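Datasets / Materials / Paper and Board / Kenoslow Wrapping Paper Records

Kenoslow Wrapping Paper Records

Kenoslow is a table of strength and weight measurements for brown wrapping paper and kraft sheet. It holds 1,686 rows, one per test strip, cut from 794 sheets. It was put together for people who buy or specify packing paper and want to compare grades without relying on supplier sheets, which often leave out the test direction.

Contents

strips.csv — one row per strip
sheets.csv — one row per parent sheet
grades.csv — short codes for the grades and their nominal basis weights
CHANGES — corrections by release

The two main tables join on sheet_id. A strip without a matching sheet is an error and should be reported.

Fields in strips.csv

strip_id: text, unique
sheet_id: text
direction: MD (machine direction) or CD (cross direction)
width_mm: strip width at the midpoint
thickness_um: mean of the readings along the strip
tensile_kn_m: tensile strength in kilonewtons per meter
stretch_pct: elongation at break
flag: empty, or one of the codes listed under Known problems

Missing values are left blank. Zero is never used as a placeholder.

Sheet preparation

Sheets were unrolled and left flat overnight at the Hanham room before cutting. Curl was noted on a four-step scale and stored in sheets.csv as curl. Sheets with a fold through the cutting area were dropped and have no row. Full-size sheets take up most of a table, so each one was marked for direction before any strip was cut from it.
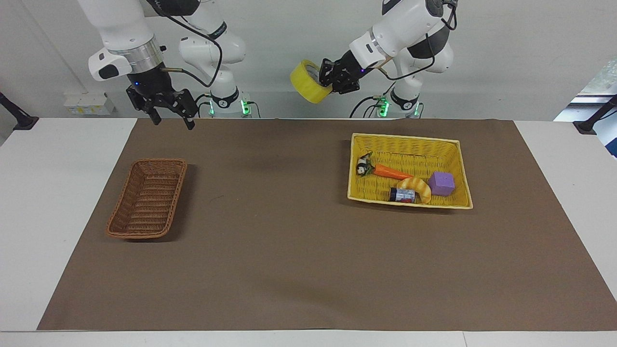 Test conditions

Room humidity and temperature were logged at the start of each batch and are stored per sheet, in rh_pct and temp_c. Strips were pulled at a constant rate of elongation. Any strip that broke within 10 mm of a clamp carries the flag J and should be left out of averages. Batches from Plonura stock were tested last and used new clamp faces.

Known problems

J: break near the clamp, see above.
T: thickness gauge was re-zeroed during the batch. Values are usable but noisy.
D: direction assigned from tear behavior because the mark was lost.

CD strips are underrepresented: 855 rows are MD with no flag, and most of the flagged rows are CD. Recycled grades vary more within a sheet than between sheets, so a mean over one sheet says little about the grade. Coated papers are not covered.

Loading

Files are UTF-8, comma separated, with a header row and a period as the decimal mark. Read sheet_id as text — several IDs begin with a zero, and spreadsheet programs will strip it.

Corrections

Send the strip_id, the field and the proposed value. Corrections are batched and released each September.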